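Second-hand crockery table to carry on by doorstep order

Posted 26 January 2021

If you've been missing the crockery table at Gritircombe market (and going by my inbox, plenty of you have), I've got good news. Iolanda Trindade is bringing it back next week, only this time you order from a list and she leaves the box on your step.

I rang her yesterday to get the details straight and we ended up talking for most of an hour, mainly about gravy boats. She has had the pitch by the bus shelter for seven years, selling odd plates, cups, trays and whatever else people clear out of their cupboards, and when the market shut again after Christmas she was left with the lot. Her front room, her hall and most of the stairs are full of it. She told me the count stood at 1,491 pieces when she did her stocktake in December, and people have kept dropping things off at the gate ever since, so heaven knows what it is now.

The way it works is simple enough. There's a new list every Monday morning, pinned up in the window of Kołodziej, the bakery on the corner, and sent round by email to anyone who asks. You tell her what you want by Wednesday night, and she drops off on Friday afternoon. Anywhere in Gritircombe is free. Grarkarov Road and the new houses past the allotments are a pound extra for petrol, which seems fair to me, it's a long old hill.

Prices are the same as they were on the stall. Side plates are 50p, dinner plates a pound, cups and mugs 50p or three for a pound, and trays are mostly £2. Full sets cost more and she'll give you a price if you ring. No haggling by email, she says, but you can try it on the phone!

I asked what goes quickest and she didn't even have to think. Anything pale, especially pinks and blues, and anything a child might like to eat off. All of us at home all day with small people have clearly had enough of our own plates. My sister bought a whole stack of little cups off her before the lockdown and now her two won't drink out of anything else, which is lovely until they all need washing at once.

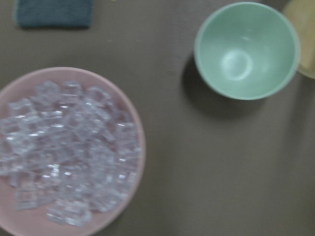
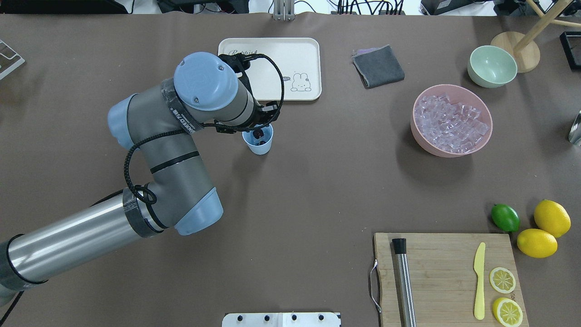 What doesn't go, sadly, is brown. Big brown dinner services, the sort we all had growing up, with the serving dishes and the lidded thing that only came out for sprouts. Iolanda has four complete ones and says she'd happily let them go for a fiver each to get her landing back. I'm tempted. I've already got one from my nan and I've nowhere to put it, so I really shouldn't, but a fiver.

There's a good cause in it as well. As before, a share of the takings goes to the Brakero lunch club, which has been sending out hot dinners since the hall closed its doors to the public. The stall gave them £277 last year, even with all those weeks of not trading, and Iolanda is hoping to get past that by the summer. The club could do with plates too, as it happens. Dinners go out on proper crockery under foil and it doesn't always find its way home again, so if you've got a strange plate on your draining board with a blob of red nail varnish on the bottom, that's one of theirs. Leave it on the wall by the hall gate and it'll be picked up.

A few bits and bobs she asked me to pass on. Please don't leave any more donations at her gate for the time being, because there is truly no room, and one lot got rained on and the newspaper stuck to everything. She'll shout when she can take more. She doesn't want glass at all, or knives. Chipped things are fine if you tell her they're chipped, as there's a lady who does mosaics and has them all off her. And if you're waiting for a lid, any lid, teapot or casserole, send her the measurement across the top. She has a box of nothing but lids and would love to see some of them married off.

Everything is washed before it goes out, wrapped in newspaper and left in a cardboard box. She knocks, steps back to the pavement and gives you a wave. Pay with cash in an envelope or by bank transfer, the details are at the bottom of the list. If you're not happy with something, put it back out the following Friday and she'll collect it and give you your money back.

As for when the real stall comes back, she doesn't know any more than the rest of us. The pitch is being held for her and she's itching to be out there, cold hands and all. I miss it too. I never went for anything in particular, I'd just have a rummage and a natter on my way to get bread, and come home with a saucer.

The first list goes up on Monday, by the time the bakery opens at eight. First come, first served, and there's a limit of five things per household for the first couple of weeks until she sees how much fits in the car. To go on the email list, put a note with your address through the bakery door or ask at the counter when you're in for your loaf. One customer in the shop at a time, please, and the queue goes down towards the chemist, not up past the flats.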